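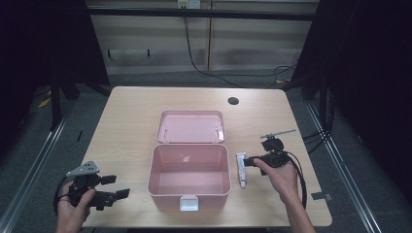

September 22, 2024

Well, the bathroom cupboard finally beat me. I went in for a bandaid after slicing my thumb on a tin lid and came out with an armful of everything except bandaids – three half-used rolls of strapping tape, a thermometer with no battery, cough lollies welded into one big lolly, and a cold sore cream that went out of date before we moved to Flollthorpe. So that was my afternoon gone!

I've decided the pink box is going to be the first aid box. It's been following me from house to house holding ribbon, then buttons, then nothing much at all, and it seemed a shame. It's a good deep one with a lid that folds right back and a little white latch on the front, so it won't spill its guts when someone pulls it off the shelf in a hurry. I gave it a good scrub in the laundry sink and let it drain on the rack while I had a cup of tea and read the backs of packets.

The reading took ages. Why do they print the dates so small? I had to hold things up to the window and tilt them. Anything I couldn't read went in the chemist bag (they take old medicines back at the one near the Henriques bakery, so I can get a custard tart while I'm there, two birds and all that). The bag is a lot fuller than the box, which is a bit embarrassing.

What's staying: the good tweezers, the crepe bandages, saline, the antiseptic, and the burn gel. I wrote the dates on the lot in big black marker so I never have to squint again. Creams and tubes are going in standing up along one side. I tried them lying down first and they slid under the bandages straight away, and I know I'd end up buying a second one of everything, same as last time.

Still need bandaids, of course. The whole reason I started! I've got a bit of paper towel and sticky tape on my thumb as I write this – very glamorous. The Zillon catalogue has the fabric ones at 4 dollars a box of 15, so I'll grab a couple, and maybe some of those gauze squares.

Haven't worked out where the box will live. The cupboard is too steamy and the top of the fridge is too high for me without the step. Maybe the hall shelf, if I move the board games. That's a job for October, the hall shelf, and I'm not looking at it tonight. Leftover soup for tea and an early bed.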